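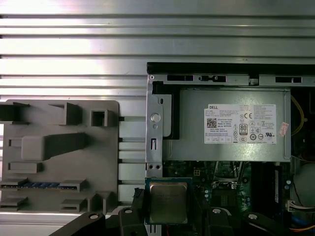
Wrist cam view, Dell on the bench, fingers on either side of the processor.

I have had the Elow teardown kit since February, and I still can't tell you whether it's a tool or a pet. Musell sells it as an arm, a gripper and a year of software for small shops that take apart old office computers. Ours cost over $3,000, or 3027 to be painful about it.

The good part is the wrist camera. I can read the small stuff on a power supply label from my chair, and my knees have sent a thank-you note. The gripper is fine with anything that has a decent edge. Plastic shrouds are a different story - all those ribs and pockets look like handles to it, and it wants to try every one.

Processors are where I hold my breath. The Elow creeps in at a speed I'd call respectful. Janelle Ambrosio calls it billable. She can strip a desktop in five minutes with a screwdriver and a podcast on, and she'd like that in the review.

Support is one man, Ismael Furtado, who answers email at 5 a.m. and signs every message "Onward." I've asked him about softer finger pads. He says spring - he didn't say which one.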